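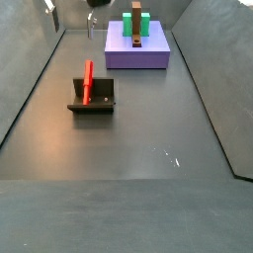 Block assembly on a raised violet-blue base, with an L-shaped bracket on the floor to the left

A block assembly is a small structure made by standing or stacking separate solid pieces on a common support without glue, pins or other fasteners. The term is used in toy design, in teaching material on balance and measurement, and in workshop practice, where simple shapes are set up to check fit and spacing.

Components
A basic assembly has a base and one or more uprights. The base is a broad block with a flat top, normally larger than any piece placed on it. Uprights are rectangular pieces stood on end. The tallest is called the post, and the shorter pieces set beside it are called flankers. In a symmetrical layout one flanker stands on each side of the post, both of similar height. Color is commonly used to separate the parts by role, as with a brown post between green flankers.

Small square pieces may be added at the foot of the post. Some have a round hole in the top face. In the Balitz pattern these are listed as socket blocks, whether or not anything is placed in the hole.

Layout
Uprights are often grouped toward the back of the base, leaving the front part of the top open. Bramwell's handbook calls the open part the apron and recommends that it be kept clear until the uprights are in place. Centered layouts are also used, mainly for tall posts on narrow bases.

Stability
An upright stays standing as long as the vertical line through its center of mass falls inside its footprint. A post 200 mm high with a footprint 15 mm deep will tip forward at a much smaller angle than a flanker of the same depth and half the height. Contact between neighboring pieces limits sideways movement but adds little resistance to forward tipping.

Brackets
An L-shaped bracket consists of a flat base plate and an upright plate along one edge. The inside corner serves as a stop for squaring a block or holding it in position. Brackets are kept on the floor of the work area when not in use.

Pattern sets
The Josby set has 600 pieces in its school version. The Zirwood catalog, compiled by Covadonga Bravo and revised by Ainhoa Bustamante, lists 1575 layouts by number of uprights and position on the base. The revised edition is dated 4 February 2022.

See also
Balance
Center of mass
Toy block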